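Publications > Rarer Working Papers > Housing and Interiors
March
Randi Kristiansen and Yuzhen Deng

4. Floor Finish and the Decision to Repair

4.1 Background to the Hovum records

The preceding section dealt with the age of the housing stock in Hovum and the terms under which it is let. The present section turns to the floors themselves and to the question of why some landlords repair a worn wooden floor while others cover it or take it up. The material comes from the Bekutley register, which holds 2944 maintenance entries for rented homes in the town and in the neighboring district of Lahlou. Each entry gives the type of room, the type of floor, the complaint as the tenant first worded it, and the work that was finally ordered.

The register was not set up for research. It was kept by letting offices for their own use, and the level of detail varies a good deal from one office to the next. Entries from the Lahlou office are usually short and often leave out the name of the finish. Entries from the Hovum office are fuller, though the staff there changed the wording of several categories partway through the period. We have treated "oiled," "hard oiled," and "oil and wax" as a single group. Lacquered floors are kept apart, as are painted floors, which are rare in both places.

Where an entry recorded two complaints about the same room, such as scratching near a doorway and a board that had lifted, the complaint listed first was used for coding. This rule probably understates problems with noise. Tenants tended to mention creaking at the end of a longer message, after damage that could be seen.

4.2 Complaints and the work ordered

Surface wear was the most common complaint for every type of floor. Gaps between boards came next, and were reported mainly during the heating season. The work ordered did not always follow from the complaint. A tenant who wrote in about a dull patch in front of a kitchen counter might receive a tin of maintenance oil, a visit from a floor sander, or a sheet of vinyl laid over the whole room, depending on the landlord and on when the lease was due to end.

The timing of the lease deserves attention. In over 500 entries the work was put off until the tenant moved out, and these cases show a different pattern from the rest. Once a home was empty, landlords were more willing to pay for full sanding, which is hard to carry out around furniture and leaves dust in adjoining rooms. They were also more willing to replace the floor outright. Small repairs, by contrast, were nearly always done while the tenant was in residence. A landlord who waits for a vacancy therefore tends to choose a large job where a small one might have served at an earlier date.

Finish made a clear difference. Oiled floors could be treated in patches, and the letting offices appear to have known this, as several entries instruct the tradesperson to work on "the worn part only." Lacquered floors were seldom treated in this way. A fresh coat of lacquer laid beside an old one leaves a visible border, and tenants who received such a repair sometimes wrote again to complain about the border itself. In the Lahlou entries, where the finish is often missing, we could not test this point with any confidence.

Cost is recorded for only part of the register, and the sums include travel and minimum call-out charges that differ between firms. For this reason no average cost is reported here. The reader is referred to Section 7, where the invoices kept by the Hovum office are discussed separately.

4.3 The effect of laying pattern

The direction and arrangement of the boards received little notice in earlier housing work, which has generally grouped all wooden floors together. The register suggests that this is a mistake. In a floor of long parallel boards, a damaged board can be lifted along with its neighbors back to the nearest wall, and the repair is easy to plan. In a herringbone floor the pieces are short and meet at an angle, so that each one is held by others on several sides. Removing a single piece without harming those around it calls for careful cutting, and the replacement must match in length and width as well as in color.

Tradespeople whose remarks were copied into the register were divided on whether this made herringbone floors more costly to keep. Some held that the short pieces limit the damage, because a dent or stain is confined to a small area and can be dealt with there. Others pointed to the border strips along the walls, where pieces have been trimmed to odd shapes and where spare stock is of little help. Both views find some support in the entries.

Pattern also affects how wear is seen. On parallel boards, a walking route that crosses the grain shows up early, particularly under light from a low window. On a herringbone floor the grain changes direction from piece to piece and the same degree of wear is harder to make out. Tenants in these homes reported surface wear later in their leases – sometimes not until the final inspection. Pale finishes seem to strengthen this effect, although the register notes color too loosely to support a firm claim. A floor of the general type under discussion is shown in Figure 3.

Figure 3. Light oak-toned wooden floor with planks in a herringbone-style pattern, viewed from above.
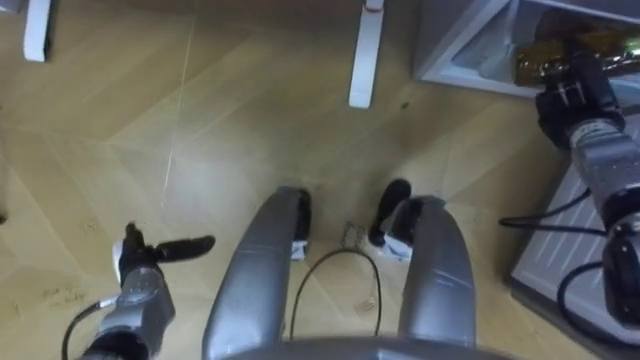
4.4 Limits of the register

Two limits should be kept in mind. The entries record only those problems that a tenant chose to report, and tenants on short leases may have had little reason to do so. The register is also silent on floors that were covered before it began. A room listed as vinyl or carpet may well have boards underneath, and in the older streets of Lahlou this is likely to be common.

We have not tried to correct for either limit. Inspection notes from the Hovum office, which were made by staff and do not depend on tenant reports, are used as a partial check in the next section.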